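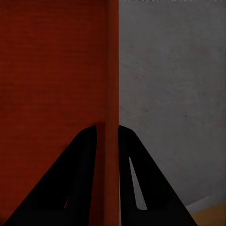

Most of the work on wiper blades, floor mats, bulbs and cabin filters can be done at home with things already in the house. These are the jobs I do on our own two cars through the year, in no strict order, with the small things that make each one go faster. Check your owner's manual where it disagrees with me.

## Wiper blades

Wipe the rubber edge with a damp cloth before you decide the blades are finished. A lot of streaking is road film and tree sap. Fold a paper towel over the edge, wet it with washer fluid, and pull it along the full length of the blade until the towel comes away clean. Do the windshield at the same time or the dirt goes straight back on the rubber.

If the blade still chatters or leaves a band of water, replace it. Measure the old one with a tape before you go to the store, and measure both sides, as the driver's blade is often longer than the passenger's. Lay a folded bath towel on the glass before you take the old blade off. A bare wiper arm that snaps down can crack a windshield. I leave the towel there until both new blades have clicked in.

Keep one of the old blades if it is still half decent. It makes a good squeegee for side windows and for the shower door.

## Floor mats

Rubber mats want dish soap, warm water and a stiff brush. Hang them over a fence or a sawhorse to dry, with the underside facing the sun for the second half of the afternoon. Don't use a shiny protectant spray on the driver's mat. It makes the pedal area slippery.

Carpet mats should be beaten first and vacuumed second. Beating them brings the grit up. For salt lines in winter, mix equal parts white vinegar and warm water, dab it on, wait 5 minutes and blot with an old towel. Repeat until the white edge is gone. Scrubbing pushes the salt deeper into the pile.

Check the clips when the mats go back. If the driver's mat has lost its hooks it can ride up under the gas pedal, and replacement clips cost very little.

## Cabin air filter

On many cars this one lives behind the glove box and comes out without tools. Empty the glove box, squeeze the sides in, let it drop, and look for a narrow plastic door. Slide the filter out slowly with a grocery bag held underneath, as it will be full of leaves.

There is an arrow on the edge of the filter for airflow. Take a photo of the old one in place before you remove it. Bjartur Bech, who had the bay next to ours at the Sutter Street garages, put his in backward and drove that way from March to September. It still filtered something, but the fan was noisy and the windshield took forever to clear.

Vacuum the slot before the new filter goes in. Write the month and the mileage on the cardboard rim with a marker.

## Sorting small parts indoors

Bulbs, fuses, trim clips and valve caps are best sorted indoors in decent light, once or twice a year. In the garage they end up in coffee cans, and you buy the same fuse three times. Bring everything in at once, and spread it out on a surface where a dropped clip can be found again. I use the living room. A tray with something to hold on each side, like the red-orange one held over the wood floor near the coffee table, is the right thing to bring it all in on, and with a glass-topped table I would put down a towel first and leave the parts in the tray while sorting. Greasy parts stay outside in any case.
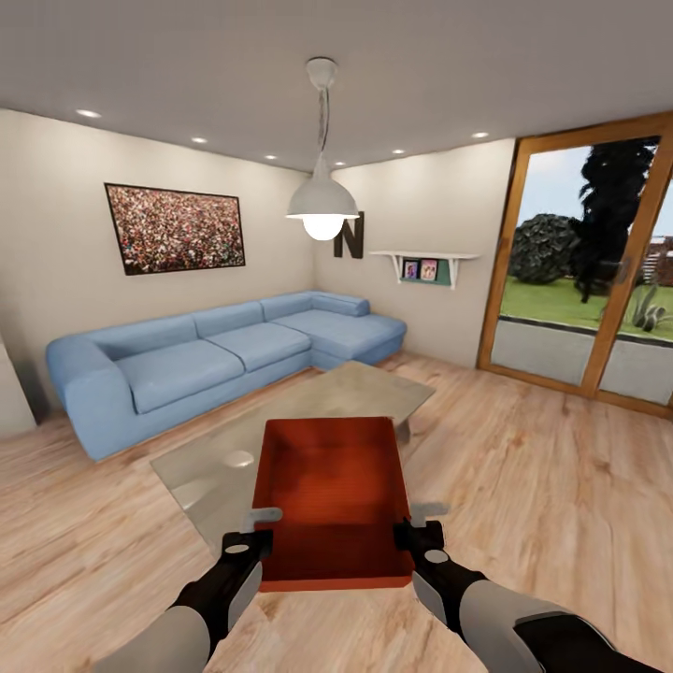
Fuses go by amperage. The number is molded on the top, and the colors follow it, so sorting them is quick. Put each kind in a snack bag with a slip of paper. Throw out any with a broken strip inside.

Bulbs should stay in their packaging. If the box is gone, wrap the bulb in tissue and write the part number on the outside. Don't touch the glass of a halogen bulb with bare fingers; the oil from your skin makes a hot spot and the bulb fails early. If you did touch it, wipe it with rubbing alcohol and let it dry.

Trim clips are worth keeping even when you don't know what they came off. Mine are in a jar. When one is broken, I take it along to Durton, the parts counter near us, and match it by eye against the drawers.

## Battery terminals

The white or blue-green crust on the posts is easy to remove. Engine off, key out, gloves and eye protection on. Take off the negative cable first and the positive second. Mix a tablespoon of baking soda in a cup of water, brush it on with an old toothbrush, and wait for the fizzing to stop. Rinse with a little clean water and dry everything well.

Positive goes back on first, then negative. Snug is enough. The posts are soft lead and will deform if you lean on the wrench. A thin smear of petroleum jelly over the finished connection keeps the crust from coming back as fast.

You may lose the clock and the radio presets. On some cars the windows also have to be run all the way up and down before the one-touch function works again – the manual will say so.

## Tires

Check pressure in the morning before driving. The correct number is on the sticker inside the driver's door frame. The number on the sidewall is the maximum for the tire and is not what you want.

Pressure falls as the weather cools, so the first cold week of the year is when the warning light tends to come on. Look at the spare too. Ours sat at 7 psi when we finally checked it, and it's supposed to be at 60.

A cheap pencil gauge is fine if you always use the same one. Two gauges will never agree. Put the cap back on every valve, and keep a few spares in the door pocket.

## Lug nuts after a wheel change

If you swap your own winter wheels, tighten the nuts in a star pattern with the car on the ground, and use a torque wrench set to the figure in the manual. Drive 100 miles and check them again. I put a strip of masking tape on the dash with the odometer reading when it's due, and peel it off when the job is done.

Store the wheels that came off lying flat if they have rims on them. Chalk the position on each tread before you stack them: LF, RF, LR, RR.

## Door seals and locks

Wipe the rubber seals with a damp cloth in November, dry them, and rub in a little silicone grease on a rag. This stops the doors from freezing shut. Don't use cooking oil, which goes sticky and collects grit.

Locks get a small puff of dry graphite. Work the key in and out a few times and wipe it before it goes back in your pocket – graphite gets on everything.

## Headlight lenses

Yellowed lenses can be improved with plain white toothpaste and a soft cloth. Wash the lens, tape off the paint around it, rub in small circles, rinse. It helps with a light haze and does nothing for heavy yellowing. For that you need a sanding kit. I have used the one from Produm and the one from Worent and saw no difference between them. Either way, the lens has to be sealed afterward or the haze is back by next summer.

## Smells

Find the source before you buy anything that hangs from the mirror. Look under the seats, in the spare wheel well, and under the mats for damp. A musty smell that comes only with the air conditioning is usually moisture on the evaporator. Turn the AC off and leave the fan running for the last few minutes of the drive, which dries it out.

For spilled milk, my neighbor Ghizlane Bouazza uses an enzyme cleaner meant for pets, and she has three children, so I take her word for it. Soak the spot as deep as the milk went. Leave it overnight under a wet cloth, then blot and air the car with the windows down.

An open box of baking soda tips over at the first corner. Put some in a jar, punch holes in the lid, and wedge it in the cup holder.

## What to keep in the trunk

A flashlight with spare batteries, a pair of work gloves, jumper cables, a tire gauge, a roll of paper towels and a gallon of washer fluid. In winter add a blanket and a bag of cat litter for traction. Use a plastic crate with a square of rubber shelf liner under it so it doesn't slide. Go through it in December and again when the clocks change, and replace the flashlight batteries both times.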